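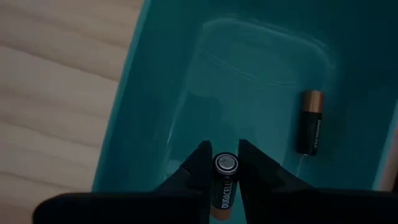

One of our first customers in Isolville wrote to us that she had expected a month of set-up and was sorting batteries before lunch on Monday. We still like to read that letter.

Flullov is a small company and we make one product, the Hviid picking kit. It contains a gripper with two fingers, a wrist camera and the software for both. You fix it on the robot arm you already have. Small round parts are our speciality: battery cells, short tubes, caps.

Until now we have delivered 286 kits. Each one is tested with 300 picks in our workshop on Corkuretti Street before we pack it. The price includes 3 visits by our technician, and you may return the kit within 30 days.

Please write to us in English or Danish.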